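Washing and Storing Cotton Jersey So It Keeps Its Shape
Last revised July 28, 2019

Jersey is a weft knit. The loops stretch more across the width than along the length, and most distortion comes from handling the fabric while it is heavy with water.

Before washing

Check the fabric for marks under good light. Small specks are easy to miss on pale colors. Treat each one with a drop of liquid detergent, leave it for 5 minutes, and rinse with cool water. Close zippers on anything else in the load.

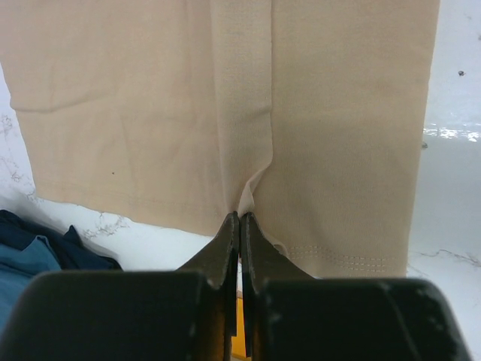
Beige jersey with a vertical seam and a hem.

Washing

1. Turn the item inside out.
2. Select a cold, gentle cycle. The Jadico compact washer labels this Knit 2; on the older Merano it is under Delicates.
3. Set the spin to the lowest speed offered.
4. Remove the load as soon as the drum stops.

Do not use fabric softener on jersey that contains elastane.

Drying

Roll the item in a dry towel and press along the roll. Do not wring. Unroll it, lay it on a flat, colorfast surface, and pull the seams straight by hand. Square the corners last. A 165 gsm jersey dries overnight in a heated room; heavier weights can take up to twice as long in January. Turn it over once the top side feels dry.

If a hem has flared, steam it from the wrong side with the iron held just clear of the cloth, then pat it flat and let it cool before moving it.
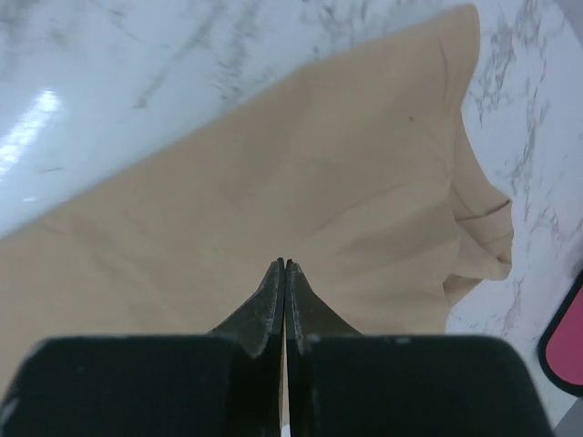
Mayuree Wattanapong wrote in to say that the towel step made the most difference for her, but that a terry towel left lint on dark knits and she now uses a flat cotton one. Either will work. Wash a new towel twice before using it for this.

Storage

Fold jersey along the side seams and store it on a shelf. Hangers leave points at the shoulders. For long storage, refold along different lines every few months and keep the stack low enough that the bottom item is not pressed into hard creases.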